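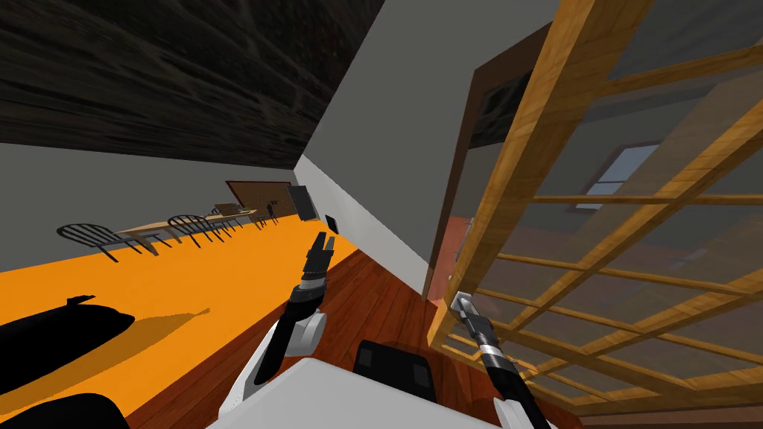

What can I grow over a patio to keep the back room from baking by July?

posted by maplehinge, 17/05/2024
Tags: climbing plants, shade, patios, hot summers

Hi all! Second summer in this house, just outside Ukbridge, and I'm already dreading it. The back room has a glass door that takes the sun from lunch until dinner, and last July the thermometer I keep on the bookcase in there read 100 more than once. I can't work in there, the dog won't go in there, and the AC runs like crazy trying to keep up (our worst electric bill was $293, and we're not people who leave lights on).

I've tried the inside options. Curtains helped a little, but the heat is already in the room by the time it hits the curtain. I priced one of those Lekel roll-up outdoor shades and might still get one, but what I'd really love is something green and leafy overhead. My grandmother had grapes over her back porch and I remember it being so much cooler under there, plus you could just reach up and eat.

So, what would you plant? It needs to drop its leaves in winter, we want the sun back then. I'd like it to fill in sometime before I retire. And I'd rather not plant something that pulls the gutters off the house, my neighbor says wisteria did that to her sister. Winters here get down below zero a few nights a year. Soil is heavy and stays wet in spring, if that matters. Budget is not huge but I can spend a bit on the plants if it saves me a year or two.

Also, is it too late to plant now or should I wait until fall?

Thanks in advance!!

Lâm Khương
Grapes. You already answered it yourself with your grandmother's porch, I think you just want permission :)

I've had them over my own patio for a long time now and I wouldn't trade. They leaf out late, when you still want the sun, then they get big fast right when it turns hot, and in fall the whole lot drops in a couple of weeks. For below zero you want one of the hardy American types or a hybrid, so don't fall for the pretty wine grape labels at the big box store. Concord is the obvious one. It's vigorous, it smells amazing in September, and it makes a huge leaf, which for shade is the part that counts. If you hate seeds, Himrod or Canadice are worth asking for, though both are a bit less tough than Concord and I'd check with someone who grows them near you. I bought mine from Phùng, the nursery out on the county road, and they'll tell you straight if a variety sulks in our winters.

Planting now is fine if it's in a pot. Bare root I'd leave for early spring. Dig the hole wide, don't bury the crown deeper than it was in the pot, and water it well once a week the first summer even if it looks happy.

Your soil is the part I'd worry about. Grapes don't mind poor ground at all but they hate sitting in water. Before you plant, dig a test hole a foot deep, fill it with water, let it drain, fill it again, and see how long the second one takes. Mine took most of a day in the first spot I picked, so I moved over and mounded the bed up by about the height of a shovel blade. Also stay back from any paving. Whatever runs off a patio in a storm ends up right along that line, and the ground under the edge is usually packed hard with gravel and builder's junk. I go a good two feet out and bring the trunk back at an angle.

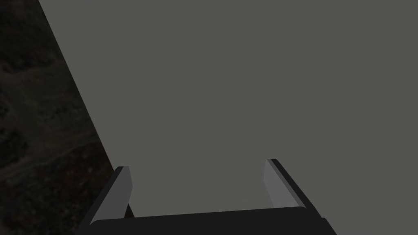 Hard edge, dark ground to the left of it

For the first year you only want one trunk. It feels cruel, but rub off the side shoots and let a single one run straight up. Tie it loosely with something soft, old T-shirt strips are great. When it gets up top, pinch the tip and it'll branch, and those branches are your roof. By the second summer you get patchy shade, and by the third you'll be eating dinner outside and picking earwigs out of the salad.

Pruning: late winter, hard, way harder than feels right. I take off most of what grew the year before. If you skip it you get a bird's nest of dead wood and all the leaves on the outside. It'll drip sap like a faucet if you cut late and people panic about that. It's fine.

Downsides, so you can't say I didn't warn you. Fruit drops. Wasps come for the fruit. Purple bird poop on the chairs. Japanese beetles if you have them (I knock them into soapy water in the morning when they're slow). If the mess bothers you, cut the bunches off while they're small and green and you still get all the shade.

porchlight_dee
I'm going to be the annoying one and say don't put all your money on grapes. We did, and the first two summers we basically had a stick.

What saved us was growing annuals up there while the slow stuff got going. Scarlet runner beans and hyacinth bean are both ridiculous. We put ours in after the last frost, and by the end of July they were up and over and hanging down the other side. A packet of seed costs less than a coffee. Hops are another one: they die all the way to the ground in winter, so no pruning to learn, just cut it all down and drag it to the compost. They do scratch your arms up, so wear sleeves, and they send runners out sideways. Also keep the dog away from the cones, hops are really bad for dogs. If yours is a chewer I'd skip hops completely.

Whatever you pick, think about what it's going to climb before you buy it, they all do it differently. Beans and hops twine around things, so they love string or a skinny pole and can't do much with a fat post. 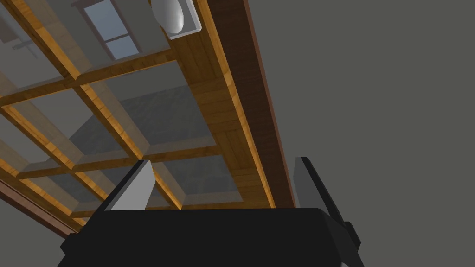
Grapes grab with tendrils, so they want something thin they can get a curl around, and on wide boards they need tying in for a few feet until they find a gap. Trumpet vine and climbing hydrangea stick themselves on with little roots and I would not let either one near siding I liked. Trumpet vine also comes up in the lawn forever. Ask me how I know.

And weight! A grown grapevine full of wet leaves after a thunderstorm is heavy, so give your posts a good shove before you commit and look for soft spots in the wood down low. If you're going to stain anything, do it this year. Once it's covered you'll never get in there again. We paid a guy $134 for a day of scraping and staining and it was the best money we spent.

One more thing, watering. I'm terrible at it, so I put a Sturnen timer on the hose bib and ran 15 feet of soaker hose along the bed. Set it for early morning, forgot about it, and nothing has died on me yet.

tomatillo77
get the roll up shade now and plant the grape too. vines are a long game and you're hot this summer. you can always take the shade down later or move it to another window

not wisteria. your neighbor is right

maplehinge
Thank you, this is great! I dug the test hole last night and the second fill was gone by breakfast, so I guess I'm mounding. Going with a Concord plus runner beans for this year, and no hops (the dog eats everything, including a sock this morning). Lâm, do you feed yours at all, or just leave it be?

Lâm Khương
Shovel of compost in spring, nothing else. Too much feed and you get all leaf and no grapes. Although in your case, all leaf wouldn't be so bad.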